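Why Do Sweaters Stretch?
A Dundarberg Children's Museum Learning Page

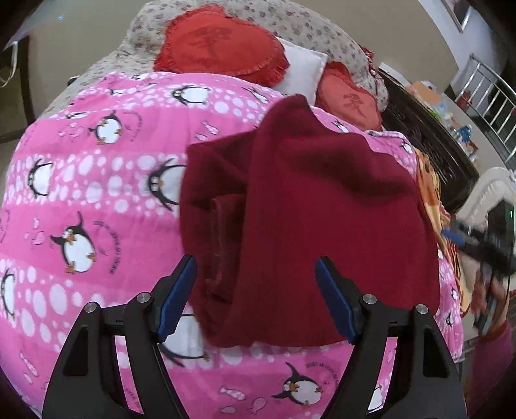 A dark crimson knitted sweater on a pink penguin quilt.

Many children own at least one sweater. It may be thick or thin, plain or patterned, but nearly every sweater has something in common with the others. If you pull it gently, it stretches. If you let go, it returns to its shape. A bed sheet does not behave in this way. The reason can be found in how each cloth is made.

Knitted cloth and woven cloth

Woven cloth is made from two sets of threads. One set runs up and down. The other set runs from side to side, passing over and under the first. The threads are nearly straight and lie close together, so there is little room for them to move. Sheets, pillowcases and many shirts are woven.

Knitted cloth is made from loops. Each loop of yarn is pulled through the loop below it, and the rows build up one on top of another. When you pull on knitted cloth, the loops change shape. A round loop becomes long and narrow. When you stop pulling, the loop becomes round again.

What is ribbing?

Look closely at the lower part of the sweater in the photograph. Fine lines run along it. These lines are called ribs, and cloth made in this way is called ribbing. A knitter makes ribs by changing between two kinds of stitch. A knit stitch stands forward and a purl stitch sits back. Placed side by side in columns, they form small hills and valleys.

Ribbing stretches more than plain knitting. The valleys open when the cloth is pulled and close again afterward. This makes it useful at the wrists, the neck and the bottom edge of a sweater, where the cloth must open wide enough to go on and then fit closely.

Tetteh Gyamfi teaches the knitting class in our Bonsu Room. He asks new students to knit a small square of ribbing before they begin anything else. A square 4 inches wide can take a beginner almost 4 afternoons. One sample square in the Bonsu Room contains 307 stitches, and students are welcome to check the number with a magnifying glass.

Why does a sweater keep us warm?

A sweater does not make heat. Your body makes heat, and the sweater helps to hold it near you. Between the loops of yarn there are many small pockets of air. Heat moves slowly through air that is kept still. On a windy day, however, moving air can pass between the loops and carry the heat away. A jacket worn over a sweater helps to stop the wind.

A quilt also holds air. It usually has a top layer, a soft filling and a bottom layer, with stitching to keep the filling in place.

How to fold a sweater

A heavy sweater left on a hanger for a long time may grow longer, as its own weight pulls on the loops. Folding is a better choice.

1. Lay the sweater face down on a bed or a table.
2. Smooth out the creases with your hands. Do not tug.
3. Fold one side toward the middle, and lay the sleeve straight down along it.
4. Do the same with the other side.
5. Bring the bottom edge up to the neck.
6. Turn the sweater over and place it on a shelf or in a drawer.

Try it yourself

You will need an old sock, an old handkerchief, a ruler and an adult's permission to use them. Lay the sock flat and measure across the top. Ask a partner to stretch it gently while you measure again. Repeat with the handkerchief, pulling it straight from side to side. Write down all of your measurements. Which cloth changed more?

Words to know

Cuff: the band at the end of a sleeve.
Purl: a stitch that sits back from the front of the cloth.
Yarn: a long strand of twisted fibers used for knitting.

Text by Araba Tsikata, Education Department. The Bonsu Room is open to children aged 7 and older. Children must be accompanied by an adult.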